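# Cell 5 upkeep: gripper and wrist camera

Notes for the lab section, Unirstead, Dec 1, 2022. Bring these with you, there are never enough copies at the bench.

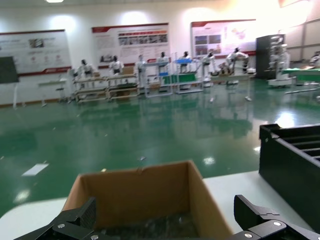
*Fig. 1. Wrist camera view over the table. Gripper fingers at the bottom, open box between them, slatted crate to the right.*

## 1. What this session covers

- cleaning and checking the fingers
- wrist camera: lens, mount, reference view
- putting the box and crate back in their taught places
- short test run, log entry

Not covered: joint calibration, anything inside the controller cabinet. If you think you need to go in there, stop and get Barış Kaplan.

Read section 2 before touching the arm. Last group skipped to section 4 and we lost half the session.

## 2. Before you touch anything

1. Finish or cancel the running job. Don't kill it from the e-stop unless there's a real reason, recovery takes forever and the pose log gets a hole in it.
2. Send arm to SERVICE pose from the pendant. Wait for the message, not just for the arm to look still.
3. Mode key to manual. Take the key out. Key goes in YOUR pocket, not on the table.
4. Tag on the pendant with your name.
5. Gripper power off at the switch on the cell panel. The fingers can still be moved a little by hand after this, that's normal.

One person works on the gripper, one person stays at the pendant. The pendant person doesn't wander off to look at someone elses cell.

Sleeves, lanyards, long hair: tuck in or tie back. Same rule in manual mode as in auto.

## 3. Fingers

Look first, then wipe, then look again. Grease hides cracks.

### 3.1 Visual check

Go over each finger from tip to base. What we're looking for:

- hairline cracks at inside corners, mostly where the profile steps
- shiny rub marks on one side only (finger is touching something on the way in)
- chips on the tip edge
- screw heads proud of the surface, or heads with chewed-up slots

In Fig. 1 you get a good idea of what the camera sees of the fingers: two screw heads on the upper face of the left one, and on the right one a screw near the top plus another lower down along the edge. These are handy. If a head you normally see in the picture has changed (higher, tilted, gone), you can catch it from the pendant screen without walking over. Make a habit of glancing at them at startup.

The camera does NOT show you the back faces or most of the base. Those you check by eye, with a flashlight.

### 3.2 Screws

- Torque driver, preset to 2 Nm. It's the one with the Noltow sticker. Do not change the preset.
- Work one finger at a time. Never have both fingers loose, you lose the alignment and then it's a full re-teach.
- Snug first, then click. One click. People keep going click click click, don't.
- If a screw turns more than a little before the click, write it down with its position. A screw that comes back loose two services in a row gets replaced and gets new threadlock.
- Stripped head: don't fight it. Tell Barış.

Q that came up last time: why not just tighten harder and be done? The thread inserts sit in plastic. They pull out. Then it's a new finger.

### 3.3 Cleaning

Lint-free cloth, a bit of the alcohol cleaner on the cloth and never sprayed on the finger. Spray gets into the slide. Wipe from base toward the tip, fold the cloth, wipe again. Let it dry before power goes back on.

No compressed air around the gripper. It drives dust into the rail seals and it also blows everything off the table.

### 3.4 Opening and closing check

Power back on, still in manual, slow speed.

- open fully, close fully, 12 cycles
- listen. Even sound both ways is fine. A tick at the same spot each cycle = dirt on the rail, clean and repeat
- close on the test block. Both fingers should meet it together. If one lands first and pushes the block sideways, alignment is off, note which side
- read grip current off the pendant at the hold. Write the actual number, not "ok"

## 4. Wrist camera

Small camera, rides with the gripper, gets knocked more than anything else on the cell. Most of the "robot is missing the box" tickets end up here.

### 4.1 Lens

Blower bulb first, then lens tissue. No shop towels. No t-shirts. Smudges show up as a milky halo around bright spots, so look at something bright and reflective when you judge. Floor reflections are good for this. Our green floor is shiny, the overhead lights come back off it as hard white spots (look across the middle of Fig. 1), and a greasy lens turns them fuzzy right away.

Hard spots = lens ok. Fuzzy spots = clean again. Still fuzzy after two cleanings = check focus ring lock.

### 4.2 Mount

Wiggle test: two fingers on the housing, gentle. Should be no play at all. If it moves, the bracket screws are loose. Tighten, then you MUST redo 4.3, no exceptions, even if the picture looks the same.

Cable: follow it back from the camera. Should have a soft loop at the wrist, never tight at full rotation. Check the strain relief clip is closed. A half open clip looks closed from the front.

### 4.3 Reference view

This is the part everyone rushes.

1. Arm to REF pose.
2. Open the saved reference next to the live view.
3. Compare the fingers first. They're bolted to the same wrist as the camera, so at the same opening they should sit at the same place in the picture every time. If the fingers have shifted and the opening is the same, the camera moved (or a finger did).
4. Then compare the table edge. If fingers match but the table edge doesn't, the camera is fine. Arm pose or table is off.
5. Only then look at the box and crate.

Order matters. Starting with the box gets you chasing a camera fault that is really just a box somebody bumped.

About the curved table edge: the edge bends gently in the view from left to right. The software corrects for lens bending before it works out any positions, but the raw view on the pendant isn't corrected. Do not try to line up a straight ruler overlay with it. Compare raw to raw, corrected to corrected.

Background: ignore it for alignment. The display boards and the row of white humanoids at their workstations are far off, and the humanoids move anyway. Somebody once used a robot head as the reference mark and then it was driven to another bench. Fixed things close to the wrist only.

### 4.4 Exposure

Room is bright on the right side, so the wall washes out there. That's accepted. What we care about is the table and the inside of the box.

- auto exposure OFF for this cell
- use the saved profile "Erdem". Don't edit it, copy it and edit the copy
- if the table is blown out to pure white with no edge left, drop one step
- if you can't make out the inside walls of the box, go up one step

You can't win both all the way. Dark contents in the bottom of a box will stay dark. See 5.2.

## 5. Table setup

### 5.1 Box

Open cardboard box, flaps folded away from the opening. Flaps standing up get caught by the finger on the way in, this is the number one cause of torn boxes.

Check:

- flaps fully back
- tears. The box in the figure has a small one near the top of the back wall. A small tear on the rim is usable, just log it. If a tear runs down the wall or the rim folds inward, swap the box
- box sits flat, no rocking
- box is against its corner marks

Don't tape a torn rim. Tape reflects and the edge finder grabs the tape instead of the cardboard.

### 5.2 Contents

Clear plastic is the hard case. In shadow it reads as one dark, shiny lump, the camera can't separate the pieces and depth comes back with holes in it. You can see that kind of mass in the bottom of the box in Fig. 1.

Things that help, try in this order:

1. side lamp on, low, from the left
2. spread the material so it's not all in one heap
3. slow approach, final part of the move on grip current in place of depth
4. take the plastic out and run the test with the standard blocks

For todays test run use option 4. Plastic goes back in after, for the next group.

### 5.3 Crate

Black crate with the vertical dividers, goes to the right of the box. The camera only gets part of it from the viewpoint in Fig. 1, near corner and rim are out of view. So you cannot check the crate position from that pose. Jog to CRATE pose, then compare.

- slots run toward the back
- no bent slats. A bent one makes its neighbor slot too narrow and the part jams halfway
- nothing left in the slots from the last run. Black on black, easy to miss, feel with your hand (arm in SERVICE pose!!)

### 5.4 Floor

Quick sweep near the cell before going back to auto. Loose paper and scraps on a shiny floor are slippery, and they get under the wheels of the mobile bases. Pick up what you see even if it isn't yours.

## 6. Test run

1. Gripper person steps back, says "clear" out loud.
2. Key back in, auto, reduced speed.
3. Load program JETGATE_SHORT (named after the old Jetgate demo, nothing to do with the hardware).
4. Five picks from box to crate. All 5 have to land in a slot with no retry.
5. One retry: allowed once, run the whole five again.
6. Two or more: stop, go back to 4.3.

Watch the fingers on the way INTO the box, not on the way out. Problems show on entry.

Error 234 on start = reference view not confirmed. It's not a fault, you skipped the confirm button at the end of 4.3. Don't reboot for it.

## 7. Log entry

Every service, even when nothing was wrong. Write:

- names (both of you)
- grip current reading
- any screw that moved, and where
- lens cleaned y/n, mount play y/n
- reference view matched, or what was off
- box condition, swapped y/n
- test result incl. retries

Bad entry: "checked gripper, all good."

Good entry: "left finger upper screw moved a quarter turn before click. Ref view matched after. Box kept, small rim tear. 5 of 5, no retry."

## 8. For next time

Read the finger swap sheet before you come. The full re-teach is in April and you need to have done at least one clean service on your own by then. Sign-up list is with Barış Kaplan.

Still to fix in these notes: photo of the strain relief clip, correct part number for the thread inserts, section 3.4 needs the limits for grip current (waiting on them, for now compare with the previous entry in the log).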